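Could you be a first responder for your street?
Community responders wanted in Gatville and Grurnholm

When somebody's heart stops, the first few minutes matter more than almost anything that comes later, and in our two villages the ambulance has a long and winding road to travel before it reaches us. That's why the Trokell Responders got going, and why we would so love to hear from you if you live locally and have a few hours a week to spare.

We are looking for 10 new people to join the rota this April. You don't need any medical background at all. Our present team has a baker, two retired teachers, a bus driver and a young man who fits kitchens, and every one of them came to the first evening feeling nervous and wondering whether they ought to slip home again. We're very glad they stayed!

What you would be doing

When you are on call you carry a small kit bag and a phone. If someone nearby collapses, has chest pains or is struggling to breathe, the control room rings you at the same moment as it sends the ambulance. You go along, start helping, and stay until the crew takes over. Quite often the help is simply sitting with a frightened person and holding their hand, and we think that counts for a great deal.

You choose your own hours. Some of us like the early mornings, others (the night owls) take it on after the children are in bed. We ask for 20 hours a month, and they can be split up however suits you.

Training

The course is free and runs over six evenings at the Kollár Rooms in Gatville, starting at 7 pm, with tea and usually far too much cake. You'll learn chest compressions, how to use a defibrillator, what to do about choking and bad bleeding, and how to keep yourself safe when you walk into a house you don't know. After that you go out alongside an experienced responder until you feel ready.
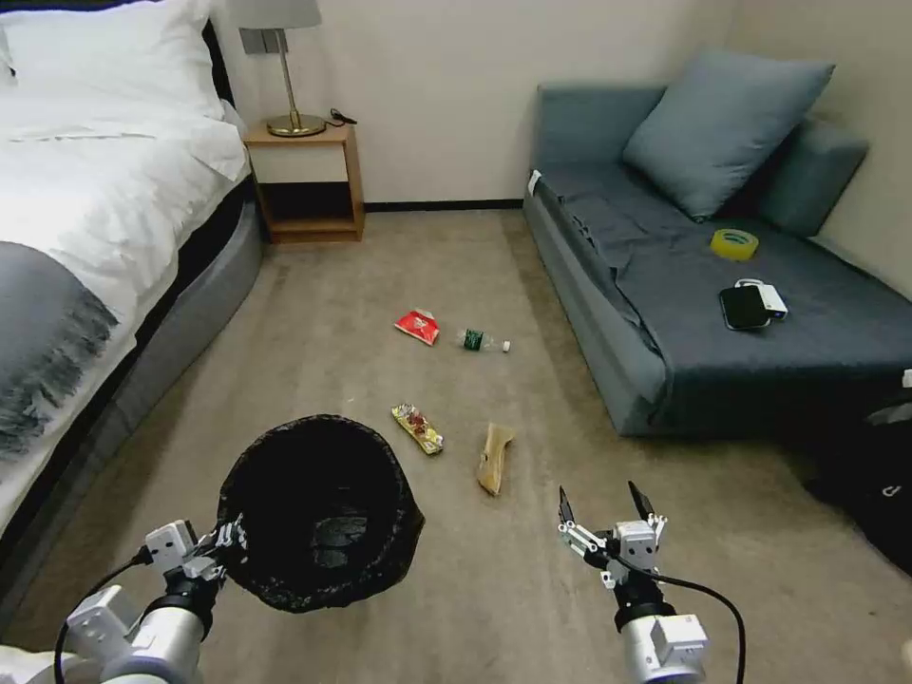
We also spend a whole evening on the people around the patient, such as the husband who can't remember the door code or the neighbour who saw it all happen. It's the session people talk about most afterwards, and Javiera Escobar, who leads it, is happy to carry on chatting until the lights go off.

Who can apply

You should be 18 or over, live within a short drive of either village, and be fit enough to kneel on the floor and do compressions. A full driving licence helps but there are walking patches in both villages too. We'll need two references and will arrange the usual background check, at no cost to you.

This is an unpaid role, though we do pay for fuel and all your kit is provided.

How to get in touch

Pick up a form from the library in Grurnholm or the front desk at the Kollár Rooms, and hand it back at either place by the end of the month. If you'd like a chat first, leave your number at the desk for Javiera and she'll ring you back, normally after 6 pm.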